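How to wash and dry knitted and fluffy soft toys by hand

By Vimala Poduval
Last updated September 2026

Most knitted toys can be washed at home, and so can most of the long-haired furry ones, but they don't want the same treatment. Knitting stretches when it is heavy with water. Long pile mats when it is rubbed. If you keep those two facts in mind you can manage without special equipment.

These instructions are for toys with a polyester or wool filling. Don't use them for anything with a battery box, a music unit or a cardboard stiffener inside. Old toys filled with straw or sawdust should not be wetted at all.

What you need

A washing-up bowl or a clean sink
Mild liquid detergent, the sort sold for woollens
Two old towels for each toy
A wide-toothed comb or a soft baby hairbrush
A plastic tray with a raised rim
A needle and matching thread

I use Stelness wool wash, but any gentle detergent without bleach will do. Avoid fabric conditioner on furry toys. It leaves a coating and the pile picks up dust again within a few weeks.

Before you start

Squeeze the toy all over and feel for anything hard. Check the eyes and nose by tugging them. A loose eye should be sewn back on or taken off before washing, and put somewhere safe if you take it off.

Look along the seams of knitted toys, mainly where ears, arms and legs join the body. A dropped stitch that is small when dry can become a hole in the wash. Catch it with a few loops of thread. It needn't be neat, and you can redo it later.

Test for colour. Wet a corner of white cloth, press it on a hidden part of the toy for a minute, and look for dye. Greens and reds are the ones that have caught me out. My daughter's Helach frog turned a whole bowl of water the colour of peas and did the same at the second wash. If dye comes off on the cloth, wash that toy alone and in cold water.

Washing

Fill the bowl with cool water and add 10 ml of detergent. Stir it in before the toy goes in.

For a knitted toy, lower it into the water and press it gently until it is wet through. Keep pressing and letting go for 2 minutes. Support it from underneath when you lift it. Never pick it up by an ear or a limb.

For a furry toy, try not to soak the filling if only the outside is dirty. Dip a sponge in the soapy water, squeeze it well, and wipe in the direction the hair lies. A toy that has been dropped in a puddle will have to go right in. Swish it about and don't scrub.

Rinse in clean cool water until there are no more bubbles. Thick toys may need four or five changes of water.

Getting the water out

Lay the toy on a towel, roll the towel up and lean on it. Unroll, move to the second towel and do it again. Don't wring. If your machine has a slow spin you can put a furry toy through it inside a pillowcase, but I wouldn't spin anything knitted by hand.

Drying and shaping

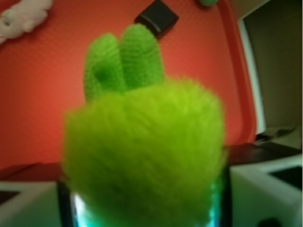 Shape matters most in the first hour, when the filling can still be moved about with your fingers. Lay each toy on the tray and pat it back to its proper outline. Long upright pieces in knitting, like the two green ones behind the fluff, with my red-orange tray in the background, should be smoothed from the base to the rounded tip and then left alone. Long pile as deep as the lime-green fur in front of them needs lifting with your fingertips so that air can get to the roots.

Put the tray in an airy room, away from radiators and direct sun. Turn the toys every few hours and wipe any water out of the tray when you do. A thin knitted toy takes 16 hours in my back bedroom. A fat one can take two days or more, and in December I allow three.

The outside will feel dry long before the middle is. Press the thickest part hard against the back of your hand - if it feels cold, leave it longer. A toy put away damp will smell, and then you have to start again.

Finishing

Comb furry toys once they are fully dry. Start at the tips and work down towards the backing a little at a time, holding the hair at the root if you meet a tangle. Knots that won't comb out can be snipped with nail scissors.

Knitted toys only need a light brush to take off fluff. Now is the time to redo any quick repairs and sew the eyes back on.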